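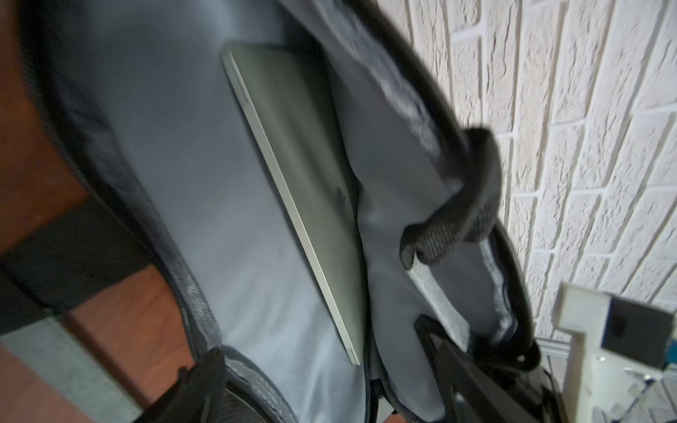 Wendell Lyons wrote in after the draft went around that a padded compartment makes a sleeve redundant, and that a second layer only slows people down at the desk. Read his comment out and leave it open until slide 6.

Slide 2. Scope. Company laptops carried between the Saralmont and Stallis offices. The register lists 1,105 machines. Desktops and loan tablets are covered by the Cerkus procedure and are out of scope for this talk.

Slide 3. Loading order. Lid closed, charger unplugged, nothing left between keyboard and screen. Unzip the main compartment all the way before the laptop goes in. With a half-open zipper, the teeth run along the edge of the case. Lower the laptop along the lining. Do not drop it the last few inches. Charger goes in a separate pocket.

Pause for the zipper question. It comes up at every session. Answer: metal zippers mark aluminum, coil zippers mostly do not, open both fully.

Slide 4. Damage reports. 26 reports last year with transport given as the cause. Corner dents first, then lid pressure, then connectors bent by a plug left in. Do not give a rate; the number of trips was not recorded.
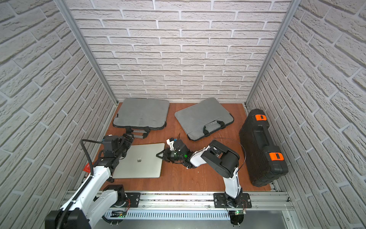
Slide 5: Closed laptop with two gray sleeves behind it.

Fit. Check the sleeve against the machine before issue. The laptop should go in without force and should not slide end to end once the zipper is shut. Handles should be folded clear of the opening before loading. The Baláž supply list gives inside dimensions; use those and ignore the screen size on the label.

Slide 6. Back to Wendell's point. Compartment padding protects against knocks from outside the bag. It does nothing about a charger or a bottle in the same compartment. Recommendation: sleeve if the compartment is shared, no sleeve if the laptop travels alone.

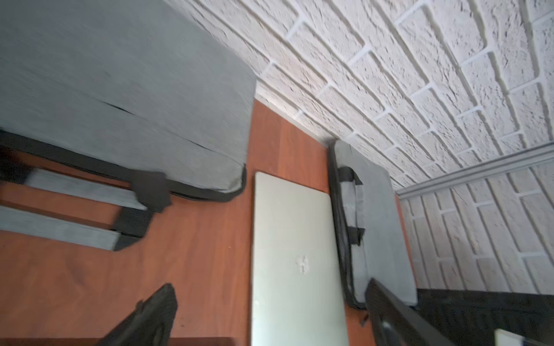
One reply from Stallis objected that the inspection step is too long for a shared desk, and asked for it to be cut to the lid and corners. Accepted for daily use. The full check stays for returns: lid, four corners, hinge, ports, feet.

Slide 7. Inspection surface. Flat, clear, wiped down. Grit under the case scratches the bottom cover when the machine is turned. Lift to turn it.

Handout has 40 copies. Leave the spares with the front desk. Questions until 3:30.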